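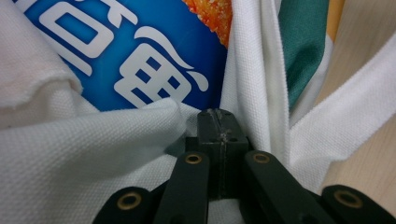

White cloth, blue packet, table

Home | Boards | Travel | Log in

Cabin bags on the Drulitz night coach — what are you taking?

pebbledash68
Going Hulme to Drulitz in April, 2 nights. Is it worth paying for a hold bag? Site says one small bag, no sizes anywhere.

marrowfat
No. Canvas tote and wear your coat. Did it last year, driver never looked.

tin_whistle
Disagree. They charged me at Surnska for a rucksack smaller then the seat. Book the hold bag, sleep easy.

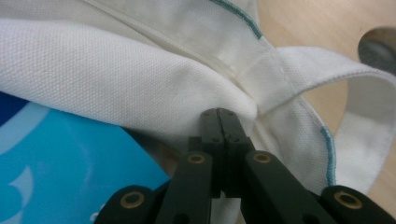

Hulme Coach & Rail Club — Travel Board

marrowfat
A rucksack isnt a tote though. Canvas squashes. Mine's got a looped handle, goes over the armrest, done.

tin_whistle
And everything falls out when he brakes. No zip. Spent half an hour hunting for socks under row nine.

oldkettle
Depends which coach. Galov one has proper racks, the connecting one from Surnska doesn't. Almost 115 minutes with it on your knees — not fun.

pebbledash68
Ok so tote for Galov, hold bag for Surnska?? Same ticket!

oldkettle
Yep. Ask at the desk before you pay.

marrowfat
Or just take less. It's two nights.

Recent threads
Surnska station lockers
Route 215 timetable change
Galov by ferry, any good?

Contact the board | © Hulme Coach & Rail Club | Back to top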